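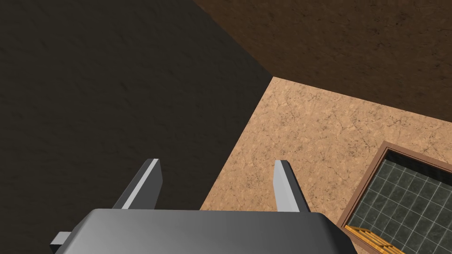
グリッパーの比較試験では、実機に取り付ける前に、シミュレーター上で手先カメラの視野と指の位置関係を確認します。本章では、Evach制御ソフトにPirnton二指グリッパーを登録し、比較対象のRawashdeh二指グリッパーと同じ条件で動かすまでの手順を説明します。手先カメラの表示では、グレーの筐体が画面の下側に入り、そこから二本の指が上に伸びます。指の間に何も挟んでいない状態であれば、開いた隙間から奥の面が見えます。右側のベージュの台とその上の浅いトレイは、後の手順で位置合わせの目安に使います。

カテゴリ:セットアップガイド > エンドエフェクタ > 比較試験
2022/08/21 Gasumier 技術文書係
この記事は5分で読めます

4.3 グリッパーの登録と視野の確認

4.3.1 始める前に

次のものを用意してください。

・Evach制御ソフト(5月の更新版以降)
・Pirnton二指グリッパーのモデルファイル
・Rawashdeh二指グリッパーのモデルファイル
・試験用シーン一式
・記録シート(付録Bの書式)

注記:モデルファイルは、必ず同じ単位系で書き出したものを使ってください。ミリメートルとメートルが混在していると、読み込み時にエラーは出ませんが、指の開き幅が正しく計算されません。

4.3.2 グリッパーを登録する

1. Evachを起動し、「構成」メニューから「エンドエフェクタ」を開きます。
2. 「新規登録」を選び、Pirntonのモデルファイルを指定します。
3. 「種別」を「平行二指」に設定します。
4. 「最大開き幅」に、グリッパーの仕様書に記載された値を入力します。
5. 「把持力の上限」に15を入力します。単位はニュートンです。
6. 「保存」を押します。登録名の末尾に版番号が自動で付きます。
7. Rawashdehについても、手順2から6を繰り返します。

注意:把持力の上限は、両方のグリッパーで同じ値にしてください。異なる値のまま記録した結果は、比較表に読み込めません。

4.3.3 手先カメラを合わせる

1. 「カメラ」タブで「手先」を選びます。
2. 取り付け基準を「筐体」にします。「指」を選ぶと、開閉のたびに視野が動きます。
3. プレビューを表示し、左右の指先が両方とも画面内にあることを確認します。
4. 左右の指先の高さを見比べます。指先がほぼ同じ高さに揃っていれば、そのまま次へ進みます。ずれている場合は、カメラのロール角を0.5度ずつ変えて調整します。
5. 筐体の上縁が画面の中央より下にあることを確認します。上縁が中央を越えると、対象物が筐体に隠れやすくなります。
6. 「視野を固定」にチェックを入れます。

注記:左右の指は、カメラの角度によって太さが違って見えることがあります。片方が細く見えるだけであれば、モデルを修正する必要はありません。寸法は「計測」タブの数値で確認してください。

4.3.4 シーン内の基準を決める

1. アームを待機姿勢に移動します。
2. プレビューで台の角を探し、「基準点」に登録します。暗い色の面と台の境目は明暗の差が大きく、角を拾いやすい箇所です。
3. トレイの縁を「接近禁止領域」に登録します。木のような色合いの茶色の縁の外側をなぞって指定してください。
4. トレイの中にある板状の小物(すのこ形の部品)を「対象物」に登録します。待機姿勢で一部しか画面に入らない場合は、アームを右へ50ミリ移動してから登録します。
5. 登録が終わったら、アームを待機姿勢に戻します。

注意:対象物がトレイの縁に近い場合、指が縁に干渉することがあります。初回は必ず「低速」で接近させ、筐体の端とトレイの間隔を確認してください。

4.3.5 空動作を行う

1. 指を全開にし、「空動作」を実行します。
2. 開閉の途中で指が視野から外れないことを確認します。
3. 終了後、記録の総フレーム数を確認します。標準設定では2,008フレームです。これより少ない場合は、記録先の空き容量を確認してからやり直します。
4. グリッパーをRawashdehに切り替え、手順1から3を同じ待機姿勢で行います。
5. 両方の記録を「比較」画面に読み込みます。

4.3.6 うまくいかないとき

プレビューが黒いまま変わらない
「照明」が無効になっています。「シーン」タブで有効にしてください。

筐体の表面が白く飛ぶ
露出を一段下げます。金属調の質感設定では、上縁の面取り部分が明るく出ます。

切り替え後に指の位置がずれる
取り付け原点がグリッパーごとに異なっています。登録画面で「原点をフランジ面に合わせる」を選び、4.3.3の手順3から再度確認してください。

把持動作の設定は4.4に記載しています。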